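Household Tips for People Who Teach Robots (Soft Stuff Edition)

February 2021

I used to write about getting stains out of tea towels, and now I mostly write about getting a pair of robot arms to handle a pillow. It's not as big a jump as you'd think! Half of what makes a good batch of examples is plain old housekeeping, and since the Grollstead group keeps asking me for my notes I've typed them up, in no order at all.

Start with the fabric. Wash everything before you record with it, even if it's brand new, and skip the fabric softener. Softener leaves a coating on cotton that makes it slide about between the fingers, and then it wears off over a week or two, so your early examples and your late ones feel like two different pillows. I use half the usual detergent, cold water, and dry on low. Plush toys go in a zippered mesh bag on gentle and then sit on a rack overnight. Don't tumble them unless you like matted fur.

Next, lint. Plush sheds like you wouldn't believe, and the fluff loves a motor joint. I keep a lint roller and a soft make-up brush within reach and go over the fingers and the wrist camera every 10 runs. A smudge on that little lens will spoil a whole morning - you won't notice it on the big screen until you go back through the files, and by then you've got 56 examples that all look like they were shot through soup. (Ask me how I know.) Microfibre cloth, dry, no spray.
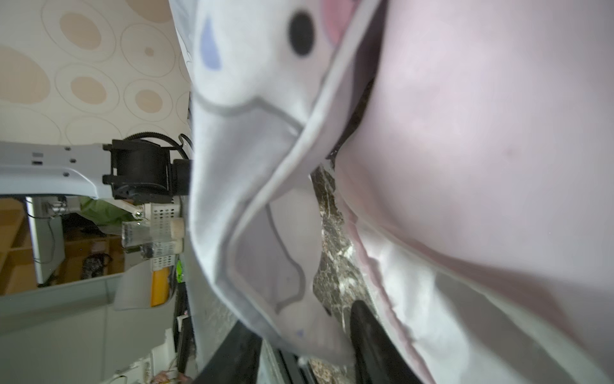

Wrist view with the big plush up close, pink fabric on the right.

Go slow with the big squashy things. With a plush toy I like to bring the finger in low and let the fabric settle for a second before I lift or drag. If you yank, the toy rolls, you chase it, and now you've taught the system to chase. Start that one over. I keep the bad ones in a separate folder called Carrier, which was the name of our first project and has been the junk drawer ever since.

Patterned covers are your friend. Plain white cotton is miserable to work with on camera, because every fold looks like every other fold and you lose track of which way up the thing is. A cover with a few bold pictures on it tells you right away where the middle is and which corner has gone under. I look through the kids' bedding bins at the op shop for these. Check the zips and cut off the care tags, which snag.

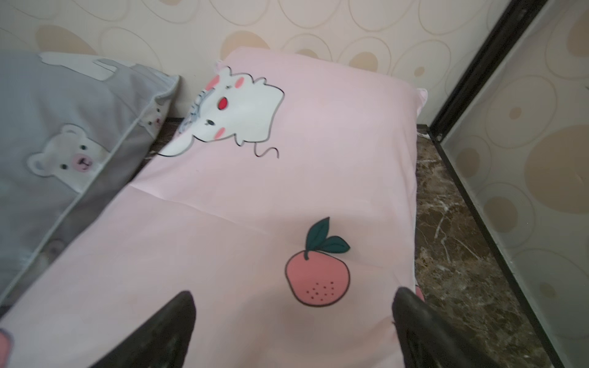 Words and pictures: The Soft Goods Bench, Rurside

Now, where to grab. My habit is to line up the open fingers over a spot I can name out loud, like "the peach", and then close on a pinch of fabric. If I can't say what I'm aiming at, I back off and have another look. Corners are tempting but they're also the part that gets floppy, so I mix it up - some corners, some edges, some right in the middle of the print. If every example starts from the same corner, that corner is all the system will ever look for.

Fluff the filling between runs. Polyester filling packs down into lumps, and a lumpy pillow drags differently from a plump one. Two good shakes and a slap on each side does it. I change the starting mess each time too: one run flat, one bunched up, one leaning on its neighbour. My sheet has 30 starting positions pencilled on it and I cross them off as I go, otherwise I get lazy and lay things out the same way all afternoon.

Leave a few ordinary household bits in with your soft things. It feels untidy, I know! But a home is never just pillows, and I'd like the arms to get used to working near things that aren't the job. Shake the crumbs out of a toaster first, and leave it unplugged. Jars should be empty, with the lid done up tight. And move things around from one batch to the next, or they turn into part of the furniture.

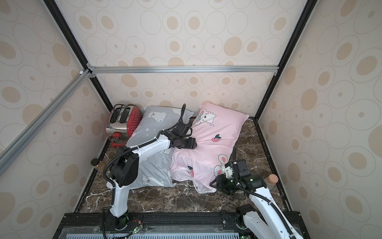
With two arms going, I pick one to do the holding and the other to do the tidying, and I stick with that until the run is finished. Swapping halfway looks clever and it makes for muddled examples. Keep the elbows wide so the cables don't rub, and give the cable loops a once-over at the start of the day. I wipe down the floor of the enclosure with a barely damp cloth at the same time, then dry it properly, as any stickiness will grab a cotton cover.

Take breaks. I can record up to 190 runs in a day if I'm stubborn, and the last lot are always rubbish. My hands get jerky and I start cutting corners on the resets. These days I stop for tea, label what I've got while I can still remember it, and then do another batch. For labels, short and dull is best: "pull pink pillow off grey pillow" beats anything poetic, and for goodness' sake use the same colour words every time. We had "grey", "charcoal" and "dark" for one cover back in December and it took me ages to sort out.

The Brustden people asked what I use to store the covers. An old suitcase with a bar of unwrapped soap in it, same as my nan did with her sheets. Keep the soap in a sock so it doesn't mark the cotton.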